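Subject: Re: [cell-practice] Draft 3, clause 16: indicator lights and clear space
Date: 17 October 2018

On the Ollik list, Vornura wrote:
> Clause 16 asks for a status light on each gripper and a clear work
> surface. Does that cover hand-held grippers too?

My reading is yes for the surface, no for the light. Clause 16 only names mounted grippers.

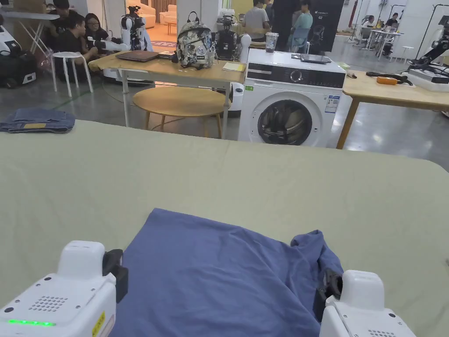 Status lights should be readable from wherever people are working, and the draft gives no viewing angle. On the cloth-covered table the green strip sits low on the left gripper's housing, with the warning label on its side. I'd add a line on placement – lights and labels both – before the November vote.

Hand-held units need their own clause. Loose items are the main issue there, cables most of all. Rarnard's wording was "no unrelated item within reach of the jaws", and I would keep it but set a distance of 40 cm.

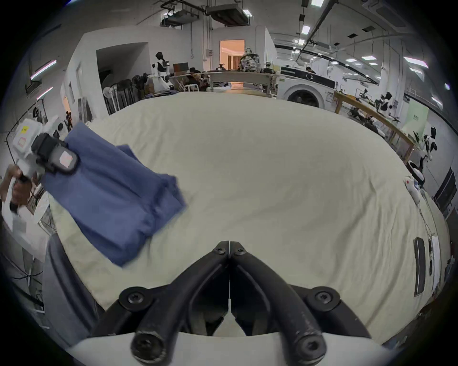
Hand-held gripper on blue cloth, with a cabled device and paper on the same sheet.

Comments on the distance to the list, please.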